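Sunday, May 5, 2019

Spent the afternoon on the chores log. The question is the same one I wrote down in November: which household jobs can a machine do without someone standing over it, and how long does it take.

Folding is still out. Towels are passable if they start flat, and they never start flat. Wiping a counter works as long as the counter is bare. Nisreen Hattar thinks I grade too hard. Her view is that a machine that needs 31 seconds for a job I do in two is still useful if I'm in another room. Fair, but only if it doesn't stop halfway and wait for me.

Putting away groceries is the job I keep coming back to. Every item has a different shape, weight and skin. The Bravex write-up gives one closing force for everything, which is fine for tins and useless for a ripe peach. Zein sets it per item from a table of 500 entries. Better, but somebody has to fill in the table, and a plum in week two is not the plum in week one.

1. Grip

Peppers are a fair test. The skin is glossy, the lobes are uneven and there is no flat face to close on. Fingers down the sides, bottom left free, is how I would do it by hand. Grip on the green one rated good. The big yellow one is wider, and I'd want a separate entry for it. 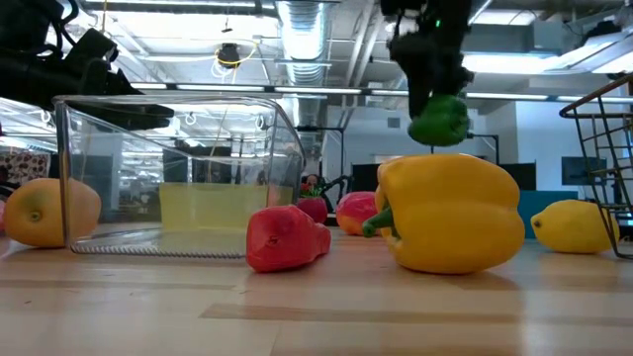 2. Placement

Harder than grip, and less written about. Clear plastic is a known nuisance for depth sensing — the walls read as whatever is behind them. Ivine's notes suggest tape along the rim. I don't want a kitchen with tape on everything.

3. Time

My own baseline for a bag of 17 items, fridge and bowl, is around 29 seconds. Redo this with a timer that beeps.

Still to do: write back to Nisreen, order the scale from Dindomwood, descale the kettle by hand.

We use cookies to improve your experience on this site. By continuing to browse you agree to our use of cookies. Accept | Manage preferences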